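Do I Need a Smart Thermostat? Notes From a Doubter

12/3/18

My brother-in-law put one in last April and hasn't stopped talking about it. His is the Vollow. It talks to his phone, it glows when he walks past it, and every month it sends him a report with a green leaf on it. He says it's paying for itself. I asked to see the bills and he showed me the leaf.

I've been cold in this house for a lot of winters, so I'm not against the idea. I just don't like being sold a saving by the same people who get to do the measuring. The Vollow report compares your bill to what you "would have" spent. Would have, according to whom? Was it a mild month? Did you go away for a week? The leaf doesn't say.

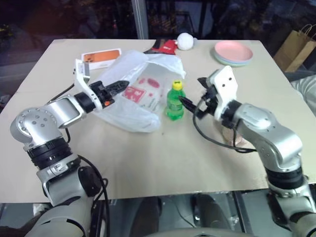 So does a smart thermostat save money over a plain programmable one? Maybe a little, if you never bothered to program the plain one, and most of us didn't.

I tried the cheap version of the experiment. Our old dial had sat at 77 for as long as my mother-in-law lived with us, and after she moved out it stayed up there from habit. I turned it down to 68 in the daytime, a bit lower at night, and wrote it on a sticky note so the kids would leave it alone. The gas bill dropped by over 80 dollars the first month. I won't pretend that proves much – the weather helped, and I was also closing doors behind everybody like a prison guard. But the sticky note didn't need my email address.

Then there's the wiring. The Arkgate model wants a wire that my wall hasn't got. The Kartha comes with an adapter for that, and the instructions for the adapter run longer than the ones for the thermostat. I read them twice and put the box back in the bag for the store. 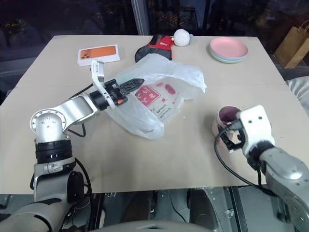
Rajeshwari Shetty wrote in after my last post on heating to say I was being unfair, that her schedule changes every week and she'd forget to touch a dial at all, and that coming home to a warm apartment after a late shift is worth something even if the bill stays flat. Fair enough. That's comfort, and I'd have no quarrel with the ads if they sold it as comfort.

What I'd want before spending the money is 2 winters of real bills from a house like mine, drafty back bedroom included. I asked Primia, the company that does our furnace checkup, if they had anything like that. They sent me a coupon.

The old dial stays on the wall for now. I still have to do something about the gap under the back door, which whistles.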